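FLILTIMARI OPENS ORDERS FOR PEVICO, A TWO-ARM TABLETOP KIT FOR SMALL-ITEM HANDLING AND PACKING TRIALS

Wednesday, February 14, 2024

Fliltimari today opened orders for Pevico, a kit that sets up a pair of robot arms at an ordinary work table so that a company or lab can try out small handling jobs before paying for a full production cell. The kit covers tasks that need two grippers working in the same space, such as holding a small carton with one arm while the other works on it with a tool.

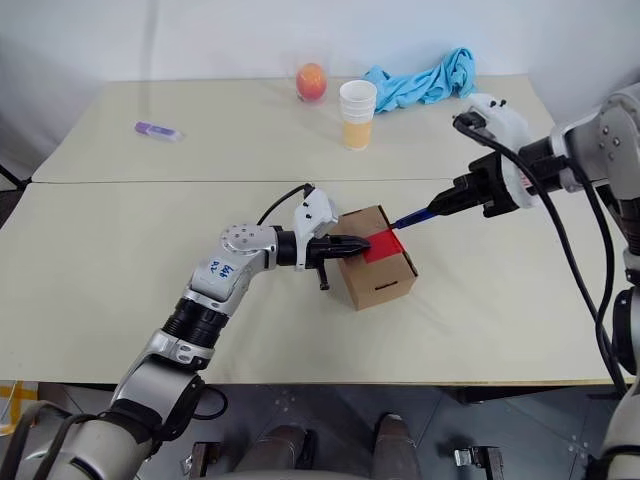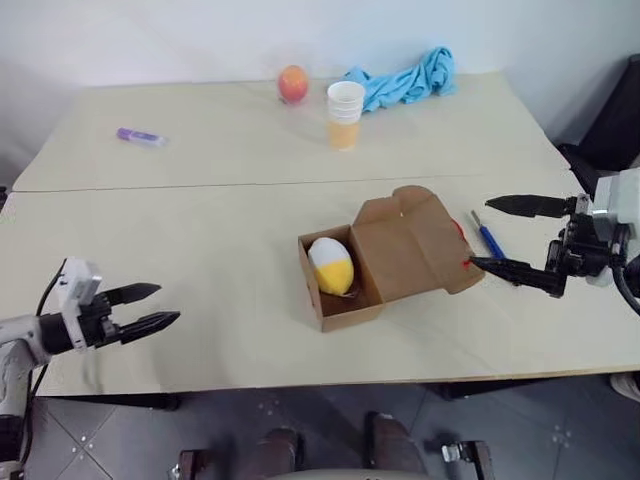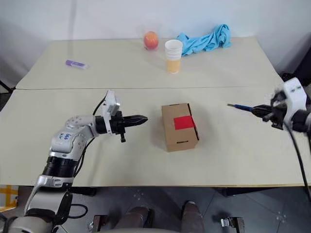 Two arms, one small brown cardboard box.

Pevico is sold to contract packers, product test labs, and technical colleges. Many of these customers handle short runs of mixed goods, and the item on the table can change several times in a shift. Fixed equipment is hard to justify for that kind of work. Fliltimari designed the kit so that one trained operator can change from one task to the next without rebuilding the station or calling in an engineer.

Each kit contains two arms with two-finger grippers, a wrist camera for each arm, a head camera that looks down over the work area, mounting hardware, cabling, a control computer, and a license for Onden, the company's recording and playback software. Tables are not included. The arms can be used with most flat tables of normal working height, and two tables can be pushed together when a customer wants more room at the back for parts and supplies.

Onden records arm positions, gripper opening, and all camera views on a single clock. An operator guides the arms through a task, names the recording, and adds notes. Recordings can be sorted by task, by item, or by operator, and they can be exported in open formats for customers who train their own control models. Recordings are stored on the control computer unless the customer chooses to move them. An internet connection is needed only for updates.

Before today's release, Fliltimari ran a trial of the kit with Lương, a contract packing firm. The trial began in September and used one station. Lương operators recorded 3376 task runs in that time, most of them involving small cartons, pens and other slim tools, soft goods, and cups. Work on folding cartons led to two changes in the final kit. The gripper fingertips were made narrower so that they can get behind a lid flap, and the software now lets an operator pause one arm while the other continues.

The trial also showed where the kit has limits. Soft cloth items took longer to record well than rigid ones, and operators needed more practice with thin tools than with boxes. The setup guide now includes a section on both. Pevico is not meant for heavy parts, food contact, or high-speed lines, and Fliltimari does not recommend it for those uses.

Setup takes 6 hours on site and is done by a Fliltimari technician. The visit includes mounting the arms, lining up the cameras, and a training session for up to four operators. Customers who already have a head camera in place may keep it if it passes a short compatibility check during the visit.

Orders placed now will ship within 30 days. The kit carries a one-year warranty on the arms, grippers, and cameras. Replacement fingertips and cable sets are sold separately and can be ordered through the customer portal. Customers may return a kit within 21 days of setup for a refund of the hardware price, less the cost of the technician visit.

A rental plan is available to technical colleges by the term. It includes the same hardware and the same Onden license, with classroom materials on safe working distance, basic arm control, and keeping clean recordings.

About Fliltimari

Fliltimari makes tabletop robot equipment and software for packing, testing, and training. The company sells directly to customers and provides its own installation and repair service.

Price lists, the setup guide, and rental terms are available on request from the Fliltimari sales office. Press questions should be sent to the media desk.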